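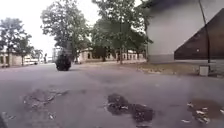 Potholes in a paved asphalt area.

4. Filing an exhibit list in Makis

This section covers exhibit lists for civil cases. For witness lists, see section 5. You need a clerk or attorney account to file. Guest accounts can read a list but cannot change it.

4.1 Before you start

Have the case number ready and save each exhibit as a separate PDF. Makis accepts up to 85 exhibits in one list. If you have more, file a second list under the same case number and enter "Continued" in the Title box.

Note: Scanned pages must be searchable. Run text recognition in your scanning program first. Makis does not do this for you.

4.2 Creating the list

1. Sign in and open Cases.

2. Type the case number in the search box and press Enter. If two cases come up, check the party names. Consolidated cases show the lead case first.

3. Click Filings, then New, then Exhibit List.

4. Choose the party you are filing for. The exhibit prefix is set from this choice: P for plaintiff, D for defendant, J for joint.

5. Enter the name of the filing attorney as it appears on the notice of appearance, for example Nazar Lytvynenko. Do not use initials.

6. Click Save Draft. The draft number appears in the upper right corner. Write it down if someone else will finish the list.

Caution: Changing the party after exhibits have been added renumbers the whole list. Any exhibit numbers already cited in a brief will no longer match.

4.3 Adding exhibits

1. Open the draft and click Add.

2. Select the PDF. Wait for the green bar to finish before you select the next one.

3. Fill in the Description box. The limit is 1000 characters, including spaces. Keep argument out of the description.

4. If the exhibit is under seal, check Restricted before you click Next. A restricted exhibit shows on the public list by number only.

5. Repeat for each exhibit, then click Review.

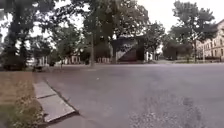
6. Check the order. To move an exhibit, drag it by the handle at the left of its row. Numbers update when you release it.

7. Click File. A receipt is sent to the email address on the account.

Note: If the receipt does not arrive, look under Filings for the word Accepted before you file again. Filing twice creates two lists, and only the court clerk can remove one.

4.4 Correcting a filed list

You can correct a description within 72 hours of filing. Open the list, click Amend, make the change and click File. After that you must file a motion. A PDF cannot be swapped at any time without an order.

Offices that moved from Grevel will find their old lists under Archive. These are read-only. To reuse one, open it and click Copy to Draft, then check every prefix, as Grevel used letters for both sides.

Section last revised May 19, 2014. Send corrections to Nazar Derkach, Documentation.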